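Section 4. Preparing and Checking the Two-Arm Table Cell

This section applies to the Hirnberg table cell in its two-arm arrangement. It covers the check carried out before each working period and the layout of the standard object set. Replacement of joints and motors is covered in the Stamesia service supplement and must not be attempted from these instructions.

4.1 Before You Begin

Only persons who have completed the cell induction may reach into the enclosure. The induction register is kept by Cremilda Pimentel, Cell Operations.

CAUTION: Both arms must be at rest and the motion enable switch must be set to OFF before any part of the body crosses the front rail. An indicator light on a motor housing shows only that the housing has power. It does not mean that the arm is safe to approach.

4.2 Gripper and Cable Check

1. Set the motion enable switch to OFF and wait 15 seconds.

2. Inspect the fastener near the top of the gripper finger. It should sit fully in its hole. If it turns under light finger pressure, tighten it with the driver supplied in the Rangel tool roll.

3. Wipe the fingers and the jaw housings with a dry cloth. Scratches and dull scuff marks on the housings are normal wear and need not be reported. Cracks must be reported.

4. Follow the purple cable from the white connector bracket back along the arm. The cable should form an open loop at the bracket, with no sharp bend where it enters.
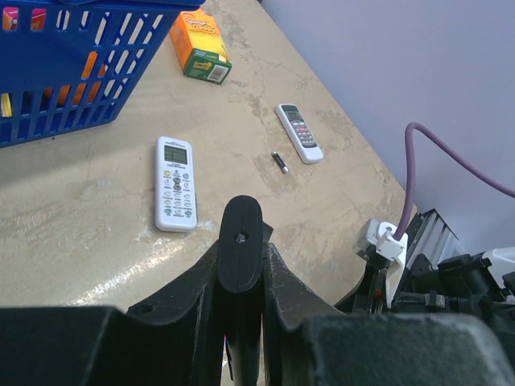 5. Press the connector gently toward its bracket. Do not pull on the cable to test it.

6. Repeat steps 2 through 5 on the other arm – the two sides are recorded separately in the log.

NOTE: A cable that has come out of its clips may catch on the front rail when the arm swings inward. Refit the clips before enabling motion.

4.3 Laying Out the Object Set

The Harnier layout uses household items of mixed size and finish. Items may be replaced with similar ones when they become worn, provided that the change is entered in the log.

1. Place the blue basket toward the back left of the table with its handles folded down to the rim. Load the packaged food and the fruit. Leave one carton out, to the right of the basket.

2. Lay both remote controls face up in the middle of the table. They should not touch each other.

3. Set out the loose batteries near the remote controls. Use discharged batteries only.

4. Lay the green glass bottle on its side at the left edge, with the neck toward the back wall.

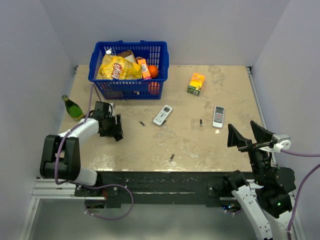
The layout does not need to be measured. Small differences in angle and spacing from one run to the next are expected, and operators should not try to copy an earlier arrangement exactly. An item that falls over during a run is left as it lies until the run has ended, unless it is leaking or broken.

CAUTION: Stop the cell at once if glass is chipped or cracked. Remove fragments with the brush and pan, never by hand, and check the rail groove before restarting.

4.4 Starting the Cell

1. Confirm that no tools or cloths remain on the table or the front rail.

2. Set the motion enable switch to ON.

3. Run the slow check program. Each arm moves through its range in turn and then returns to its rest position. Keep one hand at the stop button until both arms have finished.

4. If an arm halts with code 129, its cable reading is outside limits. Return to 4.2, step 4. If code 160 appears, do not restart. Contact Cell Operations.

4.5 Routine Care

Brush debris from the front rail every Tuesday, before the first run. Clean the tabletop with a damp cloth and allow it to dry fully. Worn patches in the surface pattern may be left as they are, but a raised edge or a lifted area should be reported – it can stop a finger as it closes on a small item.

Record all work in the cell log, including checks that found no fault.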